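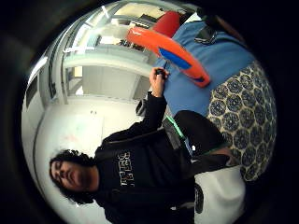

The Gripper Said It Was Fine

Opinion, by Jerome Ocampo

A hand-held gripper is the most polite machine I have ever worked with, and I have come to think the politeness is the trouble.

For readers outside the trade, the idea is simple enough. You take the business end of a robot arm, leave off the arm, bolt a fisheye camera to it and hand it to a person. The person goes about picking things up and putting them down. Later on, a real arm learns from the recordings. It's cheap, it's portable, and since the arm is the part with the lawyers attached, you can use it in a room with a sofa in it. We did.

Our fault happened in December, on a Pacheco build, during a collection run we had given the grand internal name of Trokedance. The fault was this: the trigger on one unit stuck in the closed position, and the software reported it as open. That's all. No smoke, no sparks, no one running down a hallway. A pair of plastic fingers was holding on to something and telling the laptop, with perfect composure, that it was holding nothing.

It did this for 80 recordings before Maricel Lagman noticed. She noticed because she was bored and had started watching the video beside the sensor trace instead of the sensor trace alone, which our procedure described as sufficient. I know it did because I wrote the procedure.

The cause was a return spring, a very small one, that had worked its way off its post and was sitting in the housing like a guest who has missed the last bus. The encoder read the position of the trigger linkage. The linkage, relieved of its spring, flopped back to its open position whatever the fingers were up to. So the number was accurate. It was an accurate measurement of a part that had stopped being connected to anything.

I'd like to say we were alarmed. Mostly we were annoyed about the recordings. Noel Bañez, who had done a good share of them, asked if the 80 could be relabelled, and we spent a cheerful afternoon talking about how you might infer grip from the video. It was a good conversation. There was a whiteboard. Only near the end did Princess Cabanatuan ask what the arm would have done with the data, and the afternoon went downhill from there.

What the arm would have done is learn that you carry things with your hand open. More exactly, it would have learned that an object goes along nicely while the command reads open, and that closing is a sort of optional flourish. Put that on a machine with a motor and a reach, in a room where somebody is sitting with her legs up, and you have a thing that drops what it should hold. Fix it the lazy way, by turning up the closing force until the drops go away, and you have a thing that crushes what it should hold. I have seen the lazy way proposed in writing. It had a cost estimate.

The usual defence of hand-held collection is that it's safe, and in the moment it is. The person supplies the judgment and the wrist. If the fingers jam, you swear and put the thing down. But a safe fault in the hand doesn't stay in the hand. It goes into the files, and the files go to Stosgate, where Gerardo Galang's group trains on them and has no reason to suspect that one spring in our building was off its post. By the time it turns up again it's wearing 17 kilos of arm.

We treat hardware faults as a matter for the bench and data faults as a matter for the people with the spreadsheets, and a fault that begins as one and ends as the other belongs to neither. Ours was logged as "cosmetic." I'm told this was the default entry in the drop-down menu. I believe it, and I don't find it comforting.

The rooms don't help. We collect in ordinary spaces, among cushions and sheets of cloudy plastic and whatever has been left on the floor, precisely because ordinary spaces are messy and we want the arm to cope with mess.

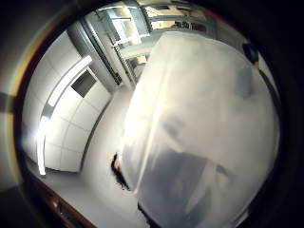 Mess is a marvellous place for a fault to hide. In a tidy lab, with one block on one table, a gripper that disagrees with its own sensor looks ridiculous inside a minute. Give it soft things, see-through things and things half behind other things, and every odd reading has an innocent explanation. Perhaps the plastic slipped. Perhaps it was a light touch. We're generous people, and we extended that generosity to a spring.

So here is my modest and unpopular proposal. Each unit should squeeze a known object at the start of every session and again at the end, on camera, and if the picture and the number disagree, everything between those two squeezes goes in the bin. Not into quarantine, not into a folder called "review," where we already have 363 recordings that no living person intends to review. The bin.

Skastard, who make the trigger assembly, have offered us a retaining clip. It's a nice clip. We've fitted it to all the units and I expect that particular spring will now stay on its post until the sun goes out. The objection I keep hearing to the squeeze test is that the clip makes it unnecessary, and also that it adds time, which it does. I timed it on my own unit. Both squeezes together took less time than opening the drop-down menu and choosing "cosmetic."

Gerardo has asked for the 80 recordings anyway, as a bad example to test against. I've sent them, with a label in capitals.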